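Wrist camera policy is good at the sink, but loses the task when the hand is low. Is this a known result?

Kieran Hulme
Posted Wednesday, in Manipulation

Hello all. I try to repeat the Pacheco method for cleaning tasks, where one policy is trained from wrist cameras only and a second one gets the head view too. I have 326 demonstrations, all in the same kitchen. The wrist-only policy reaches into the basin well, but afterwards it often goes to the wrong side of the sink. My colour settings are the same for both policies.

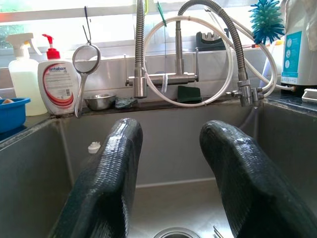 Wrist view, fingers over the basin

In this view the drain is at the very bottom, and the dishes on the counter are not visible at all. With the head view added, success over 50 trials was better, but training became much slower. Must I keep both views, or is there a cheaper way?
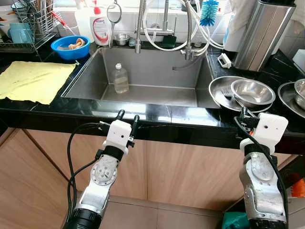 Head view, both arms at the counter

From here the policy can see the bottle in the basin, the yellow cloth on the left and the metal dishes on the right. I would like to keep this information without paying for it at every step.

clostari_user
Yes, it is known, we saw the same. The wrist view is strong for the last few centimetres and weak for deciding where to go next. What helped us was to give the head view at a low rate – one head image for 17 wrist images – and to hold its features in between. We lost very little success. Check also that your time stamps match between the cameras. Ours were shifted, and for two weeks I blamed the network.

Prernthorpe
Just collect more data. We have 4,000 demos and never had this problem.

Janeck
I don't agree fully with the answer before me. More demos of the same kind will not show the policy what is outside its view. Before you change anything, cover the head image during testing and count which trials fail. If the failures are all after the hand leaves the basin, then it is memory that you need, and a short history of wrist images may be enough. Please write back with the numbers, I am also curious about the left arm alone.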